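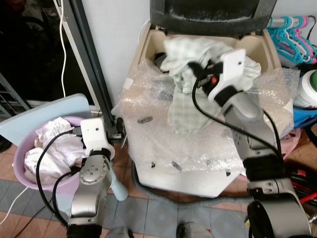

*Basin of whites, green checked cloth, hangers up on the rail.*

## 3. First wash in the utility corner

OK, the hoses are on and the machine is level (if it isn't, go back to section 2, I'll wait!). Now we get to put some laundry in it. I wrote these steps for the top loader at the Stallport house, but they'll work for pretty much any small top loader on a tiled floor.

### Before you load

1. Run one empty cycle with no detergent. Pick the shortest one. It smells a bit like a new shower curtain and that's fine.
2. While it runs, look at both ends of the drain hose. Run a dry paper towel around each joint and look for damp spots.
3. Feel under the edges for any packing that has slipped beneath the feet, and pull it out. Same goes for anything near the lid hinge or the hose.
4. Put the basin up on the stool. I use a Sundqvist stool and I love it – you stop bending down to the floor for every single sock.

**Note:** Push the stool close enough that you can reach the basin and the drum without taking a step, but leave the hose where it is. If the hose has to move, move it by hand and check for kinks afterward.

### Loading

5. Open the lid all the way until it stays up without you holding it. If it drifts down, stop and look at the hinge.
6. Sort out anything colored before the whites go in. Checked kitchen cloths are the sneaky ones, especially the pale kind that look harmless.
7. Take things out of the basin one or two at a time and shake each piece open over the drum.

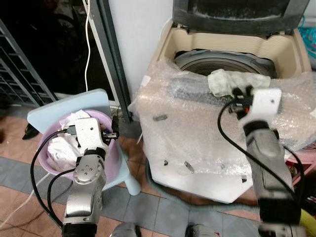

8. Drop each piece in loosely and work your way around the drum, so you don't end up with one big lump on the same side. Don't press it down with your fist, please (I did this for years).
9. Stop when the drum is three-quarters full. Anything left over stays in the basin for the next load.
10. Add detergent. For a load this size I use 28 ml of Feltus liquid, poured down the side of the drum and not on top of the clothes.
11. Close the lid, choose the normal cycle, and press start.

**Caution:** Keep your hands, sleeves, and any dangling cloth out of the drum until it has completely stopped. Small kids shouldn't be in the corner during the spin at all.

### If it thumps

It's nearly always the load. Pause it, wait for the drum to stop, open up and spread things out again. Marit Strand, who set up the same machine before me, also swears by checking the feet a second time after 12 washes, and I've started doing that too.

### When it's done

12. Empty the drum back into the basin, and wipe the rim.
13. Shirts go straight onto hangers. I keep mine on the rail in a bundle, so I can grab a few at once.
14. Leave the lid open until the drum is dry.

Lint filter is in section 4.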